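Work and Automation, Unit 6: Handling Soft Goods
Handout for the session of 30 Sep 2024
Liam Tunstall

Read the Drunum case before class. We will spend the first half of the session on the job descriptions and the second half on pay.

Drunum runs a returns center in Jurnville. Socks, slippers and other small knitwear come back from customers, get checked, paired and folded, and go back on the shelf. Until January the whole job was done by hand at 10 benches. The target was 600 items per shift and the usual result was 530.

Boxes were automated years earlier. Knitwear took longer. A box keeps its shape when you pick it up. A sock folds over on itself, and two slippers can end up tangled so that the edge of one is hard to tell from the edge of the other. People sort this out by touch and rarely think of it as skill. 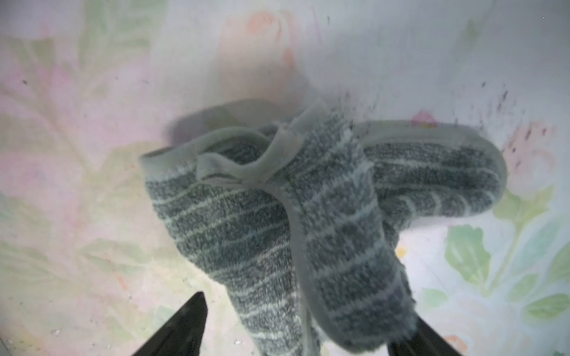
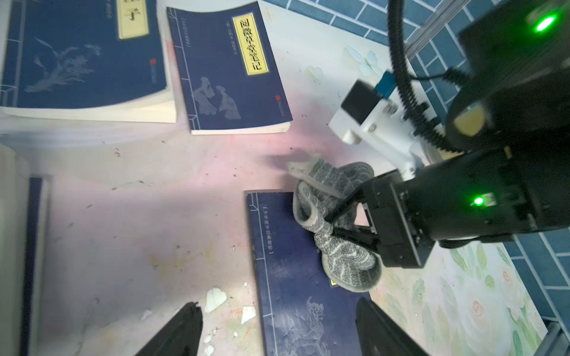

Grippers and soft goods

Under the new setup, arms do the picking up and moving. Staff do three things they did not do before: they clear stuck items, they decide on anything the system flags, and they guide the arms through new kinds of items by hand. The last task is called "demonstration" in the company's paperwork. It has no pay grade.

Points from the staff interviews:

Checking for wear stayed with people. Most said this was the part they liked.
Pace is now set by the arms. Short breaks between bins are gone.
Six packers moved to demonstration work. Two asked to move back.
Sore wrists were mentioned less, sore eyes more.

Compare this with the Cheetham laundry case from Unit 4, where operators were regraded before the machines came in.

For discussion: who should be paid for knowledge that is passed to a machine, and for how long? Bring one page of notes. Terms to know: task allocation, machine pacing, deskilling, exception handling.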